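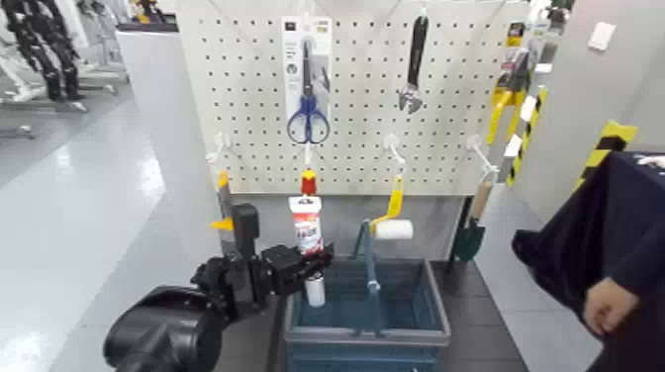
25 February 2021 -- Matos feeder, portion drift

Back on the cat feeder today after leaving it running by itself overnight. The cycle counter had rolled past 3000 when I got in, so the auger motor is fine and I can stop worrying about it (I had been worrying about it quite a lot). Portions are another story. We set it for 60 g a serving and the first few tubs I weighed this morning were nice and close, but as the hopper got down toward the bottom they went light, and then one came out heavy, like it was making up for lost time.

My guess is bridging. The kibble arches over the mouth of the auger, a hollow forms underneath, and then the whole lot drops at once. I poked a chopstick down there after a light serving and felt it give way, so I'm fairly sure. It happens more with the little star-shaped stuff than with the round stuff. The round stuff just pours. Of course the star-shaped one is what half the test homes are feeding!

Things I tried:

Steeper insert in the hopper. Cut one out of card first, taped it in, and ran it with the star kibble. Better, but it eats up space and the hopper only holds 330 g with it in. Anyone going away for a long weekend with two cats is going to be annoyed by that.

Quarter turn backwards before each serving. I like this one. It costs nothing, it's a couple of lines in the code, and it breaks up the arch before it gets going. The noise is a bit grindy, though, and I did wonder what a nervous cat makes of it. Needs a proper try in somebody's kitchen.

Little wire finger on the auger shaft, sweeping around as it turns. Worked great until it snagged and bent. Might be worth another go with thicker wire, but I also don't love the idea of a piece of wire that could end up in a bowl. Parking it.

I talked it over with Tatsuya Amano on the phone at lunch and he thinks I'm giving up on the insert too early. His point is that we could make the lid taller and get the room back that way. True, but then it won't fit under a kitchen cabinet, and we promised the folks at Erkusance that it would. He's going to sketch something anyway. He also asked if I'd been weighing with the old balance, and yes, I had. It's stamped 1967 and I trust it more than the digital one, but fair enough, I re-weighed a batch on both. They agree. So it's the feeder.

Fines are the other headache. There's a layer of crumbs and dust at the bottom of every bag, and it sticks to the chute because of the fat in it. By the end of the run the chute had a greasy skin on it that I could scrape off with a fingernail -- smells exactly like you'd think. A wipe with warm water and dish soap got it clean, but we can't expect people to do that every day. The smoother chute from Hillach is still on order. They said it shipped. They also said that in October about the lids, so we'll see.

One more thing I keep forgetting to write down: the bowl tray rocks if you push on the left front corner. A cat that eats with one paw in the bowl is going to tip it. I stuck a rubber foot under there for now. The drawing needs changing, and so does the one for the two-bowl version if we ever get to it.

Next up:
- reverse quarter turn on all three test units, same bag of star kibble in each
- weigh every serving from full to empty and plot it, no skipping the boring middle part
- ask the Stundotlow homes which food they're on right now, the list I have is old
- thicker wire, only if the reverse turn flops
- more kibble! the mixed bag is down to crumbs

Left unit B running with the backwards turn switched on and the round kibble in it. Please don't top up the hopper if you're in before me, I want to see what it does when it's nearly empty.

Matos feeder notebook | Questions: ask at the bench | Back to top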